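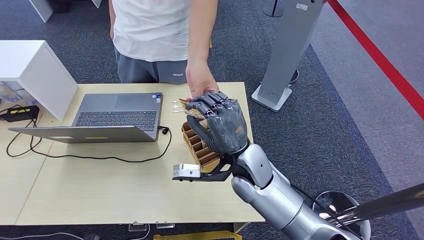

Notes for Zoremo evening, 24/11/2025. Firdevs talking, Haziq on the laptop. Bold bits are the ones I must not skip.

## Before I start

- Haziq has the clicker. Wait for his nod.
- Water. Speak slower than feels normal.
- If the projector hates us, do the whole thing without slides, it's fine, I know this stuff.

## Hello

Hi everyone, I'm Firdevs Sarıgül, I'm a member at Wirwood, the shared workshop over the bike store. I cut card for a hobby: templates, little buildings, lampshades, whatever. For most of this year I've also been one of the people working on Catine, and Catine is a robot arm with a hand on the end that passes you pieces of card.

Pause there. People usually laugh at this point and I want them to.

**The whole job in one sentence:** you ask for a piece, the hand takes it out of a rack, holds it out, and lets go when you've got it.

I love this job description because it sounds like nothing. You all did it at breakfast when somebody wanted the butter. And it has kept a group of grown adults busy on Monday nights since before the summer!

## Who did what

Quick, don't linger.

- Grigoris Lazaridis: wiring, power, the arm itself, telling us to stop.
- Anisa Wattimena: the racks.
- Haziq Nasution: nearly all the code. He named it Coşkun, so when I say "Coşkun decides", I mean the program, not a person.
- Me: card, test sheets, and standing at the table being handed things.

Nabila Sinaga joined in August and did the release work, which gets its own section because it's my favorite.

## Why card

(Slide: a stack of my templates. Hold up a real one too, the one with the star holes. Pass it along the front row and GET IT BACK.)

We started with wooden blocks like everybody does. Blocks are lovely. A block has fat sides, it sits where you put it, and it forgives you. We had blocks going in a couple of weeks and I'd recommend that start to anyone.

Then I brought in my card templates, partly to annoy Grigoris, and everything fell apart in the best way. Thin card bends. It sticks to its neighbor. It has holes cut in it, so sometimes a fingertip lands on the sheet and sometimes it lands in a window and closes on air. When you squeeze too hard it folds along the weakest line, and it does that quietly, so you find out later.

Ask the room: who here has a drawer of thin flat things they can never pull just one of? Hands up. Yes. That drawer is the project.

The other nice thing about card is that it costs next to nothing. I keep a crate of spares. If the hand ruins one we shrug and cut another. I'd tell any group starting out to **pick something you won't be sad about breaking.**

## The rack

Anisa can't be here so I'm doing her part. Do it justice.

The rack is cardboard as well. A row of narrow slots with thin dividers between them, open at the top. We planned to make a "proper" one out of wood once we had the measurements right, and we've gone off the idea, because the cardboard one can be changed in an evening with a knife and some glue.

Rack number 3 is the one that taught us the most. Slots too tight. The piece would go in beautifully and come out with the divider attached. (Do the gesture.) Anisa had built it to look neat, by her own account, and she took the next one the other way: slots wide enough that the card leans over a bit. Now a fingertip can get down beside it.

We're on rack 11 now. All the old ones are on top of the paint cupboard and I'm not allowed to throw them out, and I've stopped asking.

Things we changed between racks, if someone wants specifics:

- slot width, over and over
- height of the dividers (lower is better for fingers, worse for keeping card upright)
- the angle it stands at compared with the table edge
- where the glue goes, because a blob of glue at the bottom of a slot holds a card up just enough to matter

The angle was a surprise to me. We'd always put the rack down square to the table, since that's how a tidy person puts down a box. Turn it toward whoever is standing opposite and the arm has a more comfortable path. Grigoris worked that out with a broom handle.

## Fingers

There are five of them, jointed, and it's tempting to use them all for everything. Our early grips were a fist, basically. Fists are good for blocks.

For card, Haziq moved to a partly closed shape, knuckles up, with the piece sticking out past the fingertips so the other person has something to take hold of. That last part took us ages to see! We were so happy the hand was holding the card securely that we'd left no card showing. I'd reach over and there'd be nothing to grab except robot.

So, **leave room for the other hand.** Say it twice. If anyone writes down one thing tonight I'd like it to be that.

(Haziq: play the clip with sound off. Talk over it. The clip is long, so start the next section if it's still going.)

## Letting go

Nabila's section. If she's in the room, make her wave.

Think about what you do when you pass somebody a sheet of paper. You feel a little tug and you open your fingers. You don't wait for a strong pull and you don't open up early. You've never thought about it in your life.

Our first version was a timer. Hand goes out, waits, opens. This is a fine way to drop things on the floor. If you're slow, the card falls. If you're fast, you're in a tug-of-war with a machine that hasn't got to the end of its count yet.

Second version: I pressed a key. That works, except it needs me to be at the laptop and at the other side of the table, and I have the arms I have.

Nabila's version watches for a change in how hard the fingers are working. When you take the card, the effort shifts a little, and Coşkun treats that as "somebody has it." Then she spent weeks on the boring part, the false alarms. The arm's own wobble at the end of a move looks a lot like a gentle tug. So now it settles first, and only then starts listening.

She ran it with everyone she could catch in the building. 153 handovers, all written down on paper in pencil, and I've brought the sheets. Please come and look at them afterward, the comments column is wonderful. A lot of people wrote that they felt rude pulling. Some people came in from above with the palm down, some pinched from the side, one person used both hands like she was receiving a certificate.

The palm-down people gave us the most trouble, and I'm one of them. If your fingers press on the card before they pull, the effort changes in the wrong direction and the hand holds on tighter. Nabila added that case and it got much better for me. It still isn't perfect. Say so plainly, don't skate past it.

## Cables, a short rant

Slide with no words on it. Just talk.

- Power brick on the far side of the table from the arm, always. We learned this with coffee.
- Laptop cable: leave slack, then check where the slack goes when the arm is at its lowest. Lay it out, move the arm slowly by hand through the job, look again.
- Tape on the connectors with the name of what they go to. Grigoris labels both ends. Copy Grigoris.
- Whoever is at the laptop is the one who stops the arm. We say it out loud before each run: "Who's got stop?" and a person has to answer by name. It felt silly for one evening and then it felt normal.

Also I'm going to say the safety thing properly here and not as a joke. We run it slow. Nobody leans over the table while it's moving, you bring in one hand, and you take your lanyard off. If you build one of these at home, please do those things on your own as well, when there's no one there to nag you.

## What it costs in evenings

People always ask about money and I'd rather talk about time. A normal session at Wirwood is roughly 90 minutes of doing things, with set-up and chat on top. Half of our best sessions had the arm switched off. We were cutting card, or passing each other card and watching our hands, which looks very odd through the window.

If you want to begin this winter and you don't have an arm, begin with that. Put a rack on the table. One of you is the robot and wears oven mitts. You will find out so much about your rack!

## What's next

- Putting pieces back. Harder than taking them out. The card has to find a narrow slot and the slot moves when you touch it.
- Left-handers. The hand offers the card to the same spot every time and the left-handers have to reach across themselves. Haziq has an idea.
- Colored card, so I can ask for "the green one" and skip the slot numbers.
- Rack 12? Anisa says no. There's a drawing of it on her desk.

## Live bit

Only if Haziq gives a thumbs up. **Ask "who's got stop?" first.** Ask for one person from the audience, sleeves up, jewelry off. Let them take a card however they like and don't coach them. Give them the card to keep.

If it drops the card, pick it up, put it back in the slot, go again. Two goes, then questions.

## Questions I expect

- *Could it do playing cards?* Not yet, they're too slippery for these fingertips. We've tried rubber thimbles and they help.
- *Can I have the code?* Yes, ask Haziq at the break, he'll want to explain the folder names first.
- *Does it know which piece it's holding?* It knows which slot it went to. If I've put the wrong template in that slot, it will hand you the wrong template very politely.
- *Can I come along?* Yes! Mondays, ring the upper bell, the lower one is the bike store. Bring card if you have any.

Get the star template back from the front row.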